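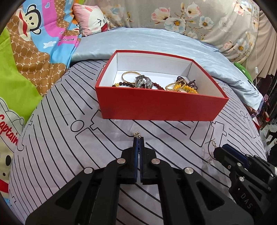

How to clean and store everyday jewelry

Most pieces need only warm water, mild dish soap and a soft cloth. Set aside an hour and sort before you start, as beads and metal are cleaned in different ways.

What you need
A bowl of warm water
Mild dish soap
A baby toothbrush
2 lint-free cloths
Small zip bags
Beading thread, if anything needs restringing

Step 1. Sort by material
Make one pile for plain metal, one for strung beads and one for anything with glued stones. Bangles and plain chains can be soaked. Strung beads should stay out of the bowl – water gets into the thread and weakens it.

Step 2. Wash the plain metal
Add a few drops of soap to the water and soak for 2 minutes. Brush along the links, rinse in a bowl instead of over an open drain, and pat dry. Leave the pieces on a dry cloth for 60 minutes before putting them away.

Step 3. Wipe the beads
Use a barely damp cloth and wipe one bead at a time. Check the thread near the clasp, where it wears first. If you can see gaps or fraying, restring before wearing it again.

Step 4. Clean earrings
Filigree holds dirt in the openwork. Brush it from the back with a nearly dry toothbrush and keep water away from small set stones. Wipe hooks with rubbing alcohol (70 percent is fine) and let them air dry.

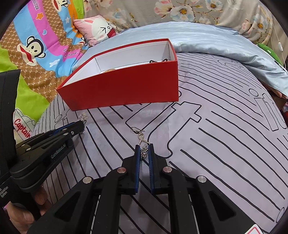
Step 5. Store each piece apart
Silver tarnishes more slowly in a closed zip bag with the air pressed out. Fasten chains before bagging them so they don't knot. Lay bead strings flat – hanging stretches the thread.

Updated June 6, 2026 by Beverley Fairweather. Thanks to Murray Costigan for the note on rubbing alcohol.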